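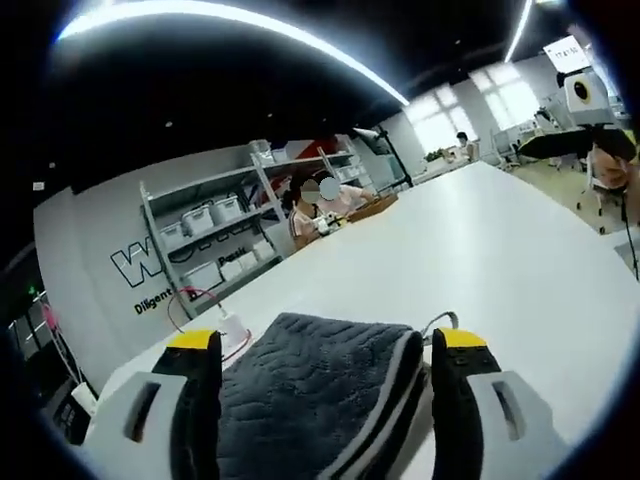
Equipment planning for hand-held gripper stations is the part of a robotics budget that covers the tools, furniture and spare parts used when people perform tasks with grippers held in the hand. It is usually handled apart from the budget for robot arms, which are bought later or leased.

Scope

A station is planned per operator. Tasks with cloth often need a gripper in each hand, so the basic unit of purchase is the pair. Planners also list a table, cables, lighting, shelving with storage bins, and the items to be handled, such as towels.
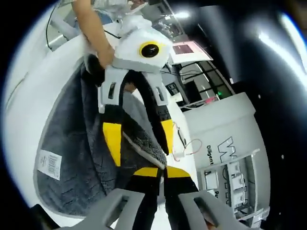 Hand-held gripper with yellow finger pads holding a dark gray towel.

Costs

Prices depend on the housing, the lens and the finger set. In the Pruitt price list a complete station is entered at $3,882, with 2 grippers and 4 sets of spare fingers. Vandon sells the grippers alone and leaves furniture to the buyer. Steleo offers leases with a minimum term of 60 days, and shipping is billed separately.

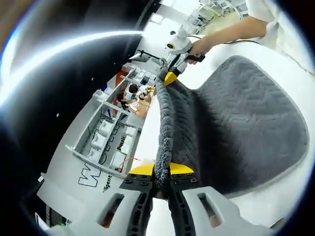
Finger pads are treated as consumables and are ordered with the first shipment. Plush or quilted fabric is bulky when folded, and the jaw opening should be checked against the thickest fold before an order is placed. Nillar lists this opening on its data sheets; other makers supply it on request.

Floor space is charged to the facility budget in most plans. Towels and other goods are entered under supplies.

See also: End effector; Capital budgeting; Lease or buy decision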